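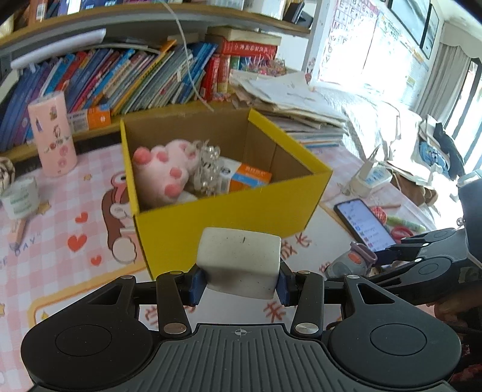 January
By Roy Bickerstaff

The Parncombe robotics club has 124 members this winter, and most of them do their homework at home, on whatever table is free. Hưng Ung, who started the club, wouldn't have it any other way. A gym floor is too tidy, he told me. He wants his students to practice grasping where people live, with books and papers and phone chargers all over the place!

The assignment for Iltlow, the regional student meet, sounds easy. Pick up small household things with a hand-held gripper and put them in a box, 200 times, then go back over the recordings and work out which grasps were worth keeping. Teams that reach 400 good ones get to train a model on them, and that's the part everyone is itching to start.
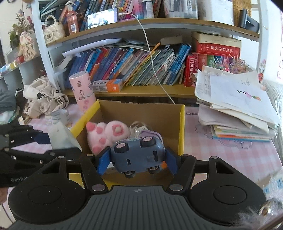
Picking things up well is harder than I'd guessed, and I loved watching people get absorbed in it. A block has flat sides and forgives a lot. A toy car held upside down, wheels in the air and a blue finger pad on each side, gives you curves and corners to think about. Students argue happily over where the pads should go – and how hard to squeeze.

Ung keeps the club's running total on a whiteboard. It stood at 2735 on Monday, and a new row had already been started underneath.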